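11 Nov 2019

Back from the Firketach demonstration with a headache. They want to put the Raminell units into the function rooms by February, and the morning was given over to telling us how much we'd like it. The machine lays out cups, fills them, clears them and wipes down after. 20 covers in the time it takes me to find the tablecloths, the man said. I asked what sort of tablecloths. He wrote that down.

Mabli Mathias asked about hours, as she always does, and got the word "redeployed" back. We had "redeployed" at Kokum when the dishwashing line came in. It meant nights, and then for two of them it meant the door.
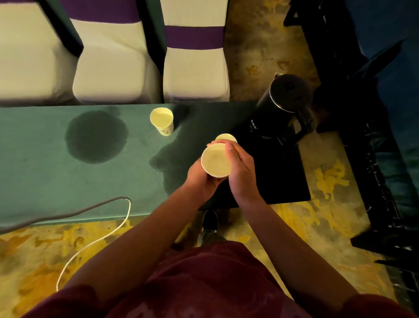

What bothers me is all the stuff between the jobs on their list. Someone knocks a drink over and you've moved the cups, found a dry cloth and had a word with the guest before you've thought about it. None of that is written down anywhere, so it wasn't in the figures. They had 802 events in their study and I'd like to know how many had children at them.

I'll be fair – my wrists would be glad to see the back of the carrying, and I'd give it the early teas tomorrow. But the saving is meant to be 46 hours a week across the site, and those hours are people. El Khatib's have had theirs since last year and I hear they still keep a girl on to follow it about with a cloth. She gets less than she did for doing the whole job.

Forms about our "preferences" to be handed in. Mine is still in my coat. Must ring Mabli about the rota, and buy plasters.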